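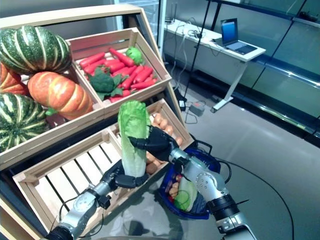
Leen Azar wants to know whether you need to be able to code before you join. No. Several members couldn't in November and a couple still can't, though they have become very firm about where the cables go.

Clubs > Gretholm Robotics > Questions
21 Sep 2024, by Nabil Khalaf

What is the Grostent Round?
A shopping contest for two-armed robots. Ours is called Ra, after the sun god, and gets up at much the same speed. It has to take groceries off a stand and put them in a basket - gently, which is where the points go.

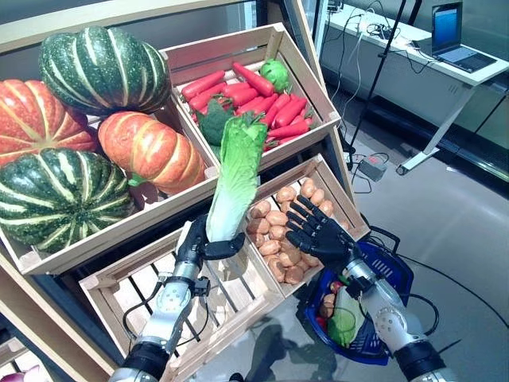

Each team gets 13 minutes a run and five runs in all. Dropping a vegetable costs a point. Dropping it on a judge is not covered by the rules, and we have asked.

Who can join?
Anyone at the college. We have 24 places and meet after lessons.

Does it cost anything?
Not to you. The club raised 4,000 pounds last year, mostly from cake.

Can I drive the robot on my first day?
You can hold the clipboard.

Related
Istel Cup: entry rules
Kit list for new members
Cake rota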